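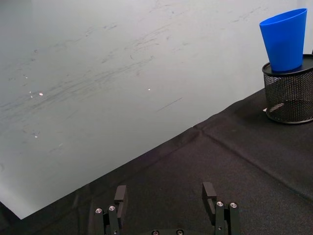
The wrist view on our cell, gripper open, blue cup on the mesh holder.

Tighten the screws first. I'm going to keep saying it until somebody at Skarow puts it on page one of their setup guide, which right now opens with a whole chapter on network settings. Network settings! Nobody's gripper ever went crooked over an IP address.

Some background, quickly. We run one small arm on one table. Tabletop work, picking up cups and putting them down again. Pouran Fallahi set the cell up in August and I look after it now, mostly mornings before 10. Two fingers, black links, little silver screws all over. Those screws are the whole job as far as I'm concerned. A link works a hair loose, the two pads stop meeting flat, and then everyone spends a day blaming the software. Happened to us. Shahab Hassanpour retrained, recalibrated, moved the lamp, rewrote his grasp code. It was a quarter turn on one screw. A quarter turn.

So my opinion, since the newsletter asked for one: most of what gets called robot trouble is upkeep nobody wrote down. Dull upkeep. Screwdriver, rag, pencil mark.

Things I'd fight for.

A witness mark on every screw. Paint pen, one thin line across head and link. You glance at it and you know. Takes a coffee break to do and saves you guessing with a torque driver later.

Count cycles, not weeks. Marta Hrynyshyn at Stirkenach checks hers every 4000 closes and I've copied her, shamelessly. Weeks mean nothing. Some weeks the arm sits parked, some weeks it closes on cups all day long.

The cloth. Black tablecloth, yes, good, kills the glare off the table. But iron the thing! A fold crease makes a ridge, and a ridge lifts whatever you set on it and throws a shadow the camera has to deal with. Ours has a crease on the right side you could lose a pencil behind. I know. It's on my list. Houshang Mohammadi says a bit of wrinkle is healthy because real tables are messy, and he has a point about training, I just don't think it holds for setup. Set up on flat. Add mess later, on purpose, when you know what the arm does without it.

White surfaces behind the work. Here I lose people. Everybody wants a nice pale background and then nobody wipes it. Scuffs, gray smears, little scratchy marks, plus pinpoints of light bouncing back at the lens. Either clean it as part of the start up or hang something matte over it. I'd hang something. Mahtab Alipour would clean it, and she does, which is more than I can say for teh rest of us.

And stacking. A plastic cup perched on a wire mesh pencil holder is a fine test, I like it a lot – the cup can lean, the mesh lets light through, so it's hard in two ways at once. But please don't use it as your first check after a repair. If it fails you've learned nothing. Was it the finger, the camera, the lean? Start with the cup alone on flat cloth. Close, lift, set down. Then again. Then get fancy.

The usual objection is time. Ghorbani's people told me their morning check list has 41 lines and everybody skips it. Well of course they do. Mine has four. Screws, pads, cloth, background. Fits on a sticky note, and the sticky note is on the power supply where you have to move your hand past it to switch on.

I'm not against clever tools. The Akitness plug-in that watches finger current is neat and I'd probly buy it if we had the budget. But it tells you something's wrong after it's wrong. The paint line costs you one pen.

Anyway. Quarter turn. Go look at yours before the next run, left finger first, that's the one that went on us.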